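A Morning at the Crichton Mill Open Day

Apr 14, 2018

I have wanted to see inside the old flour mill at Crichton for years, and this April they finally opened all the floors to visitors. I got there early, which was smart, because the line for the first tour was already out to the road!

The mill was built in 1874 and still grinds wheat and rye on its original stones. You start at the top, under the roof, where the grain comes up in buckets on a long leather belt, and then you follow it down one floor at a time. There are 4 floors in all and the stairs between them are steep, so leave the big bag in the car. When the miller opened the gate and the water hit the wheel, the whole building began to hum. I could feel it in my teeth — wonderful.

My favorite stop was the stone floor. One pair had been lifted apart so we could see the grooves, which are cut again by hand every few months. We each got to rub a pinch of fresh flour between thumb and finger. The good stuff is cool and a little gritty, and it smells like nuts.

After that came the bread part of the day. Listeck, the bakery across the yard, uses nothing but flour from the mill, and they had rye, spelt and a plain white loaf out for tasting. I went back for the rye twice (all right, three times). They say it is better on the second day, and toasted, with salted butter.
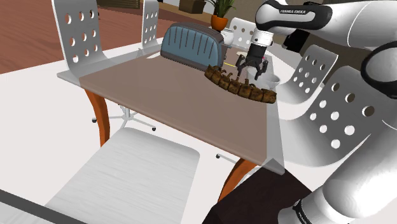
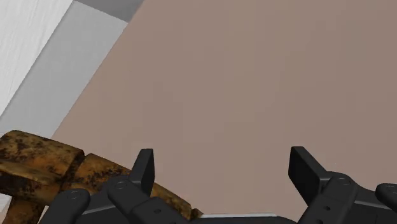 Can you buy the flour if you missed the open day?

The mill shop sells it on the first weekend of every month, in small paper bags or in sacks for people who bake a lot. The rye tends to go first.

I bought the small bags, one of each kind, and a jar of honey from the Akis stand by the gate. There were more stands than I expected, with cheese, seed potatoes and some very handsome rolling pins. Parking was in the field behind the church and cost 5 dollars, which goes toward the new roof. The walk down takes roughly 8 minutes along the stream, and the path was muddy enough that I was glad of my boots.

Next time I want to do the evening tour, when they run the wheel by lantern light. Tickets for that are sold at the shop counter only, cash preferred.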